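Seventeen jars and I'm not sorry

I have caught the marmalade bug, and badly! It started on a Tuesday evening when Kenza Metwally from choir handed me a bag of Seville oranges and told me to stop buying the stuff from the shop. By midnight I had sticky elbows and a kitchen that smelled like Christmas.

Her recipe is her gran's, and it asks for 800 grams of fruit, twice that in sugar, the juice of two lemons and a great deal of patience. You soak the shredded peel overnight (don't skip this, I did once and it was like chewing string).
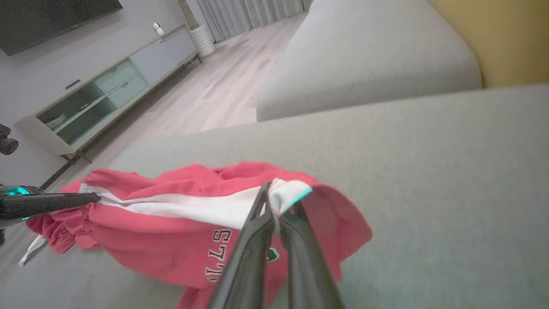

Then comes the long simmer, lid half on, until the peel squashes between finger and thumb. Only then does the sugar go in. I was far too eager the first time and ended up with hard little strips in a very nice syrup — lovely on porridge, mind you.

For the set I use the cold saucer trick. Rizwan Seneviratne swears by a thermometer, but I love the saucer. Push the blob with a fingertip, and if it wrinkles, you're there.

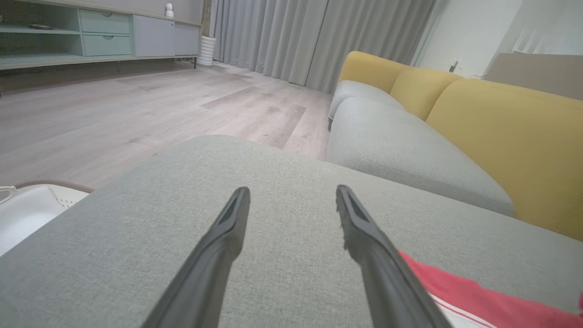
What I'd change next time

Thinner peel, for a start. I'd also let the pan stand for a quarter of an hour before potting, so the bits don't all float to the top.

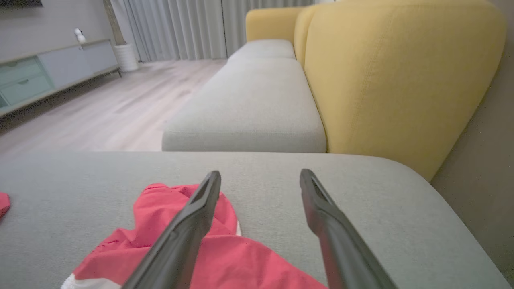 And more ginger! I put a small knob in the last batch and it was the best of the lot, warm and a bit fierce. Rizwan has already had two jars off me and is asking about limes, so I'm off to the market on Saturday to see what they've got.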